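Stetodon Floor Sweeping Set - README

Last touched in October. Read this before you use the numbers, please.

What it is

A collection of short floor-sweeping sessions in ordinary rooms. Hallways, kitchens, one laundry, a mudroom. Each session is one small mess, swept up and put in the bin. 1,000 sessions listed in the index, 43 set aside for checking (see Splits). Put together for Himness, who wanted sweeping kept apart from the general tidying set.

Scope is brooms, hand brushes, dustpans, and the floor. No vacuums, no mops. Wet spills belong to Luo, don't file them here.

What counts as a session

Starts when the pan or the brush leaves its resting place. Ends when both are put back, or at the time limit. Limit is 60 seconds for small messes. Bigger ones are split into parts, same session number with a letter on the end.

Mess types so far:

crumbs (toast, crackers, cereal)
dry rice
potting soil
paper bits
sawdust
dog kibble
mixed - anything with two or more of the above

Soil is the slow one. Gets into the gap under the baseboard and then you're chasing it with the corner of the brush. Sessions where a line of soil stays along the wall are marked "partial", not "fail". Same goes for the thin line of dust that never goes over the lip of the pan. Everybody has that line.

Dustpans and floors

Pan colour is logged because people asked for it. Material is plastic or metal, that's all we write down. If the pan has a rubber lip put "lip: yes". If you can't tell, leave it blank, don't guess. Pans with a hanging hole get stored on the hook between sessions, the rest sit flat on the floor by the door.
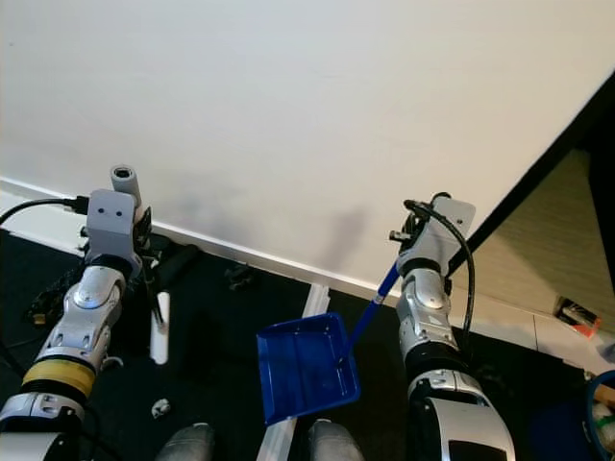
Floor goes in its own column: dark, light, patterned. We dropped the finer floor categories after the first batch, too many arguments over laminate versus vinyl and it made no differnce to anyone downstream. Dark floors are good for rice and paper and terrible for soil. Light floors the other way round. If you are comparing clean-up scores across floor types keep that in mind, the leftover check is done by eye.

Hold angle is a three-way field: flat, tilted, upright. Judge it at the moment the brush first touches the pile. What the pan does on the way to the bin isn't logged, unless something spills, then tick "spill".

Splits

Main: everything in the index not marked C.
Check: the 43 marked C. Don't tune on these. Rooms in C do not appear in Main.

Known problems

Sessions from the mudroom have grit left over from boots. Mess type there should be read as mixed whatever the column says.
Batch 42 has brush and broom swapped in the tool column. Fix is coming, haven't had time.
A few "returned to hook" entries have no hook. Ignore.
Triritz naming was used for the first two batches, so "scoop" means dustpan and "sweep" means hand brush. Both spellings of grey are in the colour column too, sorry - we'll settle on grey.

Adding sessions

Fill in every column you can. One mess per session. Empty the pan before you start the next one, leftover rice has turned up in the sawdust sessions more than once. Index is rebuilt Saturday morning, anything in after that waits for the folowing week.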